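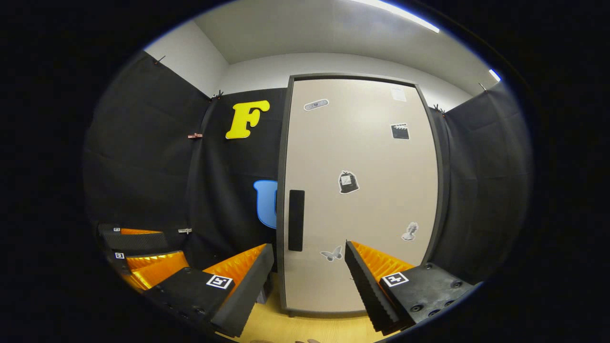
Notes pour l'exposé – l'automatisation du service de nuit à Brovbridge, vue par l'équipe

Durée prévue : 25 minutes, questions non comprises. Parler lentement. Boire avant la diapo 4.

Diapo 1. Titre

Bonjour à toutes et à tous. Merci de me recevoir. Le français n'est pas ma première langue, donc si un mot vous semble étrange, levez la main et je cherche un autre mot.

Je travaille chez Zurkum, dans l'entretien et la surveillance des locaux. J'ai commencé comme agente de nuit et je coordonne maintenant l'équipe du site de Brovbridge. Je ne suis pas ingénieure. Je vais parler de ce qui a changé dans nos journées de travail (nos nuits, plutôt) depuis que nous préparons l'arrivée des robots Nitov.

Demander à la salle : qui travaille déjà à côté d'une machine qui se déplace seule ? Attendre les mains.

Diapo 2. Le site

Brovbridge, c'est un bâtiment avec 104 pièces à vérifier. Il y a des bureaux, des réserves, des studios, des petites salles où l'on ne tient pas à plusieurs. Une ronde veut dire : ouvrir la porte, regarder, ramasser ce qui traîne par terre, éteindre, refermer. Cela paraît simple quand on le dit. Les portes sont très différentes entre elles. Certaines ont une poignée verticale, d'autres une poignée ronde, et celles de la réserve demandent que l'on pousse avec l'épaule en même temps.

Les gens du bâtiment décorent aussi leurs portes, ils accrochent des rideaux, ils déplacent les meubles d'une semaine à l'autre. Pour une agente qui connaît les lieux, cela ne pose aucun problème. Pour un robot, une pièce qui a changé peut être une pièce nouvelle.

Ne pas rester trop longtemps sur cette diapo. La dernière fois j'ai perdu beaucoup de temps avec l'histoire du monte-charge.

Diapo 3. Ce que l'on nous a annoncé

En novembre, la direction nous a réunis. On nous a dit : le robot fera les tâches répétitives, vous ferez les tâches intéressantes. Personnellement, je me méfie de cette phrase. Dans l'équipe, plusieurs collègues aiment les tâches répétitives. Elles permettent de penser à autre chose, d'écouter la radio, de finir la nuit sans mal de tête.

On nous a dit également que les robots apprendraient de nous. C'est cette partie que nous avions mal comprise. Nous imaginions un technicien qui nous suit avec un cahier. Il s'agissait de faire nous-mêmes les gestes, avec une pince tenue à la main, et d'enregistrer ces gestes.

Diapo 4. La pince

L'outil vient de la société Chaudhry. Il ressemble à deux doigts de robot, avec une mousse orange à l'intérieur et des petits carrés noirs et blancs sur les doigts. Une caméra à très grand angle regarde dans la même direction que la pince. On tient le tout devant soi et on travaille comme si l'on n'avait plus que cette pince pour main.

Les carrés noirs et blancs servent à savoir où sont les doigts et de combien ils sont ouverts. On demande donc aux agents de ne pas mettre de ruban adhésif dessus. (C'est arrivé. Raconter seulement si la salle est détendue.)

L'image que l'on obtient est ronde et très courbée, les murs semblent se pencher. Les collègues qui la regardent pour la première fois ont souvent un peu mal au cœur. On s'habitue.

Inviter une personne à venir essayer à la fin. Bien vérifier que la batterie est chargée avant de partir de l'hôtel !

Diapo 5. Une nuit d'enregistrement

Au début, on nous demandait jusqu'à 1 000 gestes enregistrés par semaine pour toute l'équipe. Un geste, c'est par exemple : s'approcher d'une porte, saisir la poignée, ouvrir, lâcher. Ou bien prendre un petit objet au sol et le poser dans un bac.

Voici ce qui a changé concrètement.

Le rythme. Avec la main on ouvre une porte sans y penser. Avec la pince il faut viser, serrer, tirer droit. Une ronde avec enregistrement est bien plus lente et, pendant les premières semaines, le planning n'en tenait pas compte. Les agents terminaient en retard et ils se sentaient fautifs.

Le corps. La pince n'est pas lourde, mais on la tient loin du corps, le poignet est cassé vers le bas, et le lendemain on sent l'avant-bras. Nous avons obtenu que l'on change de main et que l'on alterne avec une ronde normale. Pour les collègues gauchers, c'était assez difficile, parce que le bouton se trouve du mauvais côté.

L'attention. Quand on est filmé, même si l'on sait que seule la pièce est dans l'image, on ne travaille pas de la même façon. Une collègue m'a dit qu'elle n'osait plus chanter. Je trouve que cette remarque mérite d'être gardée telle quelle.

Diapo 6. Les questions que l'équipe a posées

Lire la liste sans trop commenter, puis revenir sur les deux dernières.

À qui appartiennent les enregistrements ? Que se passe-t-il si je rate un geste ? Est-ce que mon nom est attaché au fichier ? Est-ce que l'on compare ma vitesse avec celle des autres ? Est-ce que j'apprends à un robot à prendre ma place ?

Sur la comparaison des vitesses : la réponse a d'abord été « non », puis nous avons découvert un tableau qui classait les agents. Je ne crois pas à une mauvaise intention. Quelqu'un avait les chiffres et il a fait un tableau. Il a été supprimé un jeudi, après une réunion assez froide. Depuis ce jour, les fichiers portent le numéro de la pièce et rien d'autre.

Sur la dernière question, je n'ai pas de réponse complète, et je préfère le dire. Zurkum s'est engagé par écrit à ne supprimer aucun poste à Brovbridge pendant la phase d'essai. Après la phase d'essai, il faudra négocier. Dire ceci calmement, faire une pause.

Diapo 7. Ce que les agents savent et que la machine ne sait pas

C'est la partie que je préfère.

Quand les techniciens de Chaudhry sont venus, ils avaient un plan du bâtiment et une liste de portes. Nos agents ont ajouté des choses sur le plan, au crayon : ici le sol glisse, ici la porte revient vite, ici quelqu'un dort parfois sur le canapé et il faut frapper. Le plan est devenu presque illisible. Les techniciens l'ont emporté et, à mon avis, c'est le document le plus utile de tout le projet.

Il y a aussi le savoir de ne pas toucher. Un objet au sol peut être un déchet, ou bien il peut marquer l'endroit où un appareil doit être remis le lendemain matin. L'agente qui passe chaque soir connaît la différence. Nous avons demandé que ce type de décision reste chez nous : le robot signale, l'agent décide. C'est écrit maintenant dans la fiche de poste.

Ce travail de correction et d'annotation, nous l'avons fait gratuitement pendant les premiers temps. Nous avons demandé une prime et nous l'avons obtenue après six mois. Si vous commencez un projet semblable chez vous, demandez-la avant le premier enregistrement.

Diapo 8. Où nous en sommes

Le robot Nitov ouvre correctement les portes à poignée verticale. Avec les poignées rondes, il réussit parfois. Les portes de la réserve, il ne les fait pas du tout, et l'équipe en est assez fière, il faut le reconnaître.

Deux collègues ont choisi de devenir référentes pour les enregistrements. Elles forment les nouveaux et elles peuvent refuser une consigne qu'elles jugent dangereuse. Un autre collègue a demandé à ne plus tenir la pince et sa demande a été acceptée sans discussion. Je souhaite que cela reste possible.

Ce qui ne va pas encore : les nuits où le robot s'arrête au milieu d'un couloir et où un agent seul doit le déplacer. Le numéro d'assistance ne répond pas après minuit. Pour un service de nuit, c'est un peu gênant. (Laisser rire, puis dire que le point est ouvert depuis longtemps et que je compte sur les personnes de la direction présentes aujourd'hui.)

Diapo 9. Si vous devez retenir quelque chose

Faites entrer le temps d'enregistrement dans le planning dès la première semaine. Essayez l'outil vous-mêmes pendant une nuit entière, surtout si vous êtes responsable du projet. Gardez le droit de dire non.

Puis questions. Si l'on me demande le prix du robot : je ne le connais pas, renvoyer vers le service achats. Si l'on me demande une démonstration de la pince, utiliser la porte du fond et demander d'abord à l'organisation si l'on peut la laisser ouverte.

Penser à reprendre l'adaptateur de l'écran.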